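Notebook: batch toning for the Figueiredo prints, and why my shadows went green

September 13, 2025
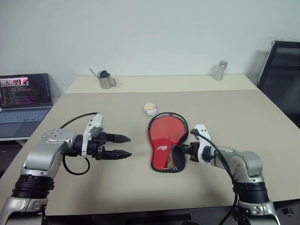
Lurdes Mendes, workshop notebook
Filed under: image editing, actions, colour

Right, second go at the split tone recipe. The first version from July looked lovely on my screen and horrible on everybody else's, and I've spent most of this morning finding out why, so I'm writing it down before I forget which of my many attempts was the good one.

Quick recap for Tiago, who missed the start. We've got 2474 scans of old black and white prints for the Figueiredo job and they want them all to have the same warm brown look, a bit like a proper darkroom sepia but gentler, with cool shadows so the faces don't go muddy. Doing it by hand is out of the question. So: one recorded action, run as a batch, and then I go through and fix the awkward ones.

The July action went like this. Convert to RGB, add a gradient map with a dark blue at one end and cream at the other, drop the opacity, flatten, save. Simple enough, and on the test folder it was fine! Then Tiago opened a few on the other machine and sent me a message that just said "why is her coat green". He was right, too. The coat was green. So was the doorway behind her and most of the street.

My first thought was the monitor profile. It wasn't that (I recalibrated both, same green on both, an hour gone). Second thought was the gradient itself, because blue fading into yellowish cream has to go through something on the way, and if you leave it alone it goes through a sort of pond colour. That was half of it. Putting a neutral grey stop in the middle of the gradient got rid of the worst, and I should have done that from the beginning.

The other half took longer. Some of the scans have an old colour profile attached from the Anard scanner and some have none at all, and my action began with a plain mode change that treated the two lots differently. The ones with no profile were simply being assumed to be something they weren't. I've now put an Assign Profile step at the very front for the untagged files, followed by a Convert, and the two batches match. I put one of each next to each other at full size and couldn't tell which was which, so I'm calling that matched.

The action as it stands now:

Assign profile (untagged folder only – keep the two folders separate, Tiago, please)
Convert to the working RGB space
Duplicate the background layer
Gradient map, three stops: navy, neutral grey, cream
Blend mode to Color, so the tones underneath stay put
Layer opacity 50
Curves on top, tiny lift in the shadows
Save a copy as TIFF with layers, then flatten and save the JPEG

The blend mode matters more than I'd thought. In Normal the gradient map flattens all the contrast and you end up fighting it with curves. In Color it leaves the light and dark alone and only tints. I'd had it in Normal the whole time in July and kept wondering why everything looked like it had been left in a window.

On opacity, I tried 80 and it was too much, very tea-stained. At 50 it's warm without shouting. For really faded prints I might go back up a bit, but I'd do those singly.

One thing that caught me out while recording: if you rename a layer halfway through, the action remembers the name, and it'll stop dead on any file where that layer is called something else. Ran the batch, went to make toast, came back to an error box on file 2 and nothing done. I've re-recorded it without touching any names. Also turn off the "stop for errors" setting and send the errors to a log file, otherwise one bad scan holds up the lot.

Tiago asked whether we could do it all in Tudano, which he likes better for raw files. I had a play. The colour wheels are nicer than mine, I'll give him that, and you can sync the look over a whole folder without recording anything. But I couldn't find a way of keeping a layered copy, and the Figueiredo people want to be able to turn the toning off later. So we're staying put for this one and I'll try Tudano on the next lot.

Printed a strip on the Rovivska matt paper as well. Shadows come out heavier than on screen, and the cream goes a touch pink in the highlights. I nudged the cream stop slightly towards yellow and printed it again, which was better, though I want to look at it in daylight before I change the action for good.

Still to do: run the untagged folder overnight, check the log, pull out anything with writing on the front (the curves lift makes faint pencil vanish), and ask whether they want the borders kept or trimmed. Saved the action set as figueiredo tone v2 in the shared folder. The July one is still in there too, I've stuck OLD GREEN on the front of its name.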